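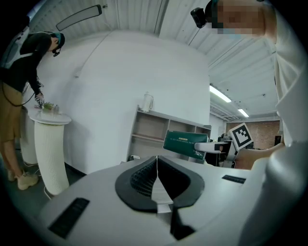

## [prutthorpe-makers] Re: Candle pour dates and the wax order

**From:** Bernadette Charpentier
**To:** prutthorpe-makers list
**Date:** Aug 14, 2019

Hello all,

Replying to Maxence's message from the weekend, which I have left in below for those who deleted it. My answers are in the same order as his questions.

Wax. We have 262 kilos left of the rapeseed and coconut blend, counting the two opened sacks. That will cover the small tins and most of the Carré jars but not the pillars, which need the harder wax anyway. I would order the pillar wax now and leave the blend until September. Flundau have put their delivery charge up for anything under a full pallet, so if anyone wants wax for their own work, tell me before I place the order and I will add it on. You pay what we pay, plus your share of the carriage.

Wicks. The cotton ones in the green box are too thin for the Carré jars. I burned four of them at home last week, four hours at a time. Three tunnelled and left a ring of hard wax about a finger wide. The next size up gave a full melt pool by the third hour and the glass did not get too hot to hold near the base. Please use the larger size for all the jars from now on. The thin ones are fine for the tins, so don't throw them out.

Scent. I know several of you like the fig. It sells well in spring and then sits on the shelf. Hạnh went through the sales book and we shifted 1,087 candles between last September and Christmas, most of them clove and orange, with the plain beeswax second. I would make those two first and do one batch of fig at the end if there are jars over. On strength, please keep to six per cent. Two batches in June were made at nine and they sweated oil through the lids.

Curing. The blend wants two full weeks before it is sold. I know people have been putting jars out after three or four days when a stall is short. They smell of very little when they are that young and we get them brought back.

Labels. Masanobu has redrawn the safety label so the text can be read without glasses. The printer will do 1,000 for a fair price and the price per label hardly moves after that, so I suggest we take one lot and see how we get on. Please check the spelling on the proof before Friday. I have already found "flamable".

Clitik. This is the lid closure Maxence asks about. I have tried the samples and I am not keen. They hold well but you need a fingernail to get them off, and older customers will struggle. The cork lids are cheaper and people keep the jars afterwards. If someone else wants to take the samples home and argue the other side, they are on the shelf by the scales.

I can do pour days on any Saturday next month except the first.

Bernadette

> **From:** Maxence Collet
> **Subject:** Candle pour dates and the wax order
>
> Hi everyone,
>
> I am trying to get the autumn candles sorted earlier than last year, when we were still pouring the night before the first market. A few things I need to know:
>
> - How much wax is left, and do we need to order before September?
> - Which wicks for the Carré jars? I have been told two different sizes.
> - Which scents are we doing, and how strong?
> - How long do they have to stand before they can be sold?
> - Are the new labels ready to print?
> - Has anybody tried the Clitik lids? Raphaël left a bag of samples and would like to hear back.
>
> There is £2,917 in the materials account at the moment, but the soap people need lye and olive oil out of that too, so please don't assume it is all for wax.
>
> I can drive to Flundau to collect if that saves on delivery. The van takes half a pallet if we leave the stall tables behind.
>
> Maxence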